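A month with the Mumuta hands (and what I'd tell you before you order)

Right, the Mumuta post. I've had so many messages about these since I moaned about the delivery in December that I'm just going to write it all down in one go and then I never have to answer the "are they any good" question again. Short version: yes, mostly, and I have complaints.

If you missed the earlier post, Mumuta is the two-handed kit that Stakach sells. You get a left and a right, the control box, a bag of spare fingertips that I have already half emptied, and access to Tastby, the software you use to teach the things what to do. You can buy outright or rent by the month, and I rented, being a coward. Renting costs me 456 euros a month with support included, and the deposit is on top of that, so have it ready! It stung.

Setting up took me a whole Thursday. The printed booklet is lovely and almost no use. It has beautiful drawings of the wrist fitting and then skips straight over the part where you tell Tastby which hand is which. I had mine swapped for a good hour and spent it blaming the cables (sorry, cables). Once that was sorted the calibration went through first time, and I'll give them credit, it's quick. It bends every finger one at a time, has a little think, and you're off.

The bit everyone wants to know about is picking things up. Tastby calls its practice jobs "lessons" and the one I've run the most is lesson 5, where you put a plate in the middle, something lumpy either side of it, and the hands have to get both lumpy things onto the plate. Sounds like nothing. It is a very good test of whether your thumbs are set up properly, and little pumpkins are a horrible choice for it in the best way, all those ribs and no flat side to get hold of.
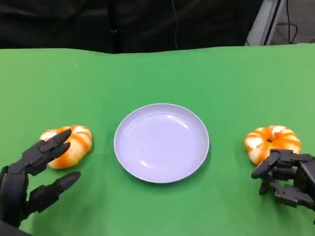
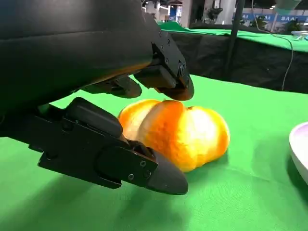

My score on pumpkins, over a run of 100 tries, was 78 that ended up on the plate and stayed there. I was chuffed with that. Most of the misses came from the same thing, the thumb arriving a shade after the fingers so the pumpkin gets nudged round and the grip closes on a rib and slides off. You can fix a lot of it by dragging the thumb timing forward in the settings, only the slider is hidden under "comfort", of all places. I found it by clicking on everything.

Lieven Segers got in touch after I put those numbers up elsewhere and he reckons I gave up on the timing too early. He gets better results by leaving the thumb alone and slowing the whole approach down for the last little stretch, and he told me the rubbery fingertips from the spares bag do more for round objects than any setting. He also thinks the rental price is daft and that anybody planning to keep the kit past the summer should just buy it. I've since tried the fingertips and he's right about those, annoyingly. The slow approach I find painful to watch but I'll keep at it.

Things I like, then. The hands are quieter than I expected and I can have the radio on. Teaching a new job is properly easy, you guide it through a few goes and Tastby tidies up your wobbles. And you can stop it half way and pick up from where you were, which the Smits kit I had before would not do for love nor money. With the Smits it was back to the beginning every time, and I don't miss it one bit.

Things I don't. Tastby logs you out if you leave it for a cup of tea. The joints want a wipe down more often than the booklet lets on, fluff gets everywhere, and if you work over cloth like I do you'll be at it with a soft brush most evenings. Support is friendly but they answer in the mornings only, so if something goes funny at three in the afternoon that's your day done. And the carry case! Two hands go in, the control box doesn't, so I'm lugging a shopping bag along with it like a student moving house.

Would I rent again? I've already put myself down for a second month, so there's your answer. If you've only got one arm to mount a hand on I'd wait, Stakach won't sell you a single yet and you'd be paying for one to sit in a drawer. If you've got two and a bit of patience for silly menus, go for it.

Next up I want to try lesson 8, the one with the folded napkin, which I've been putting off. Send me your thumb settings if you've got good ones, and tell me which fingertips you had on.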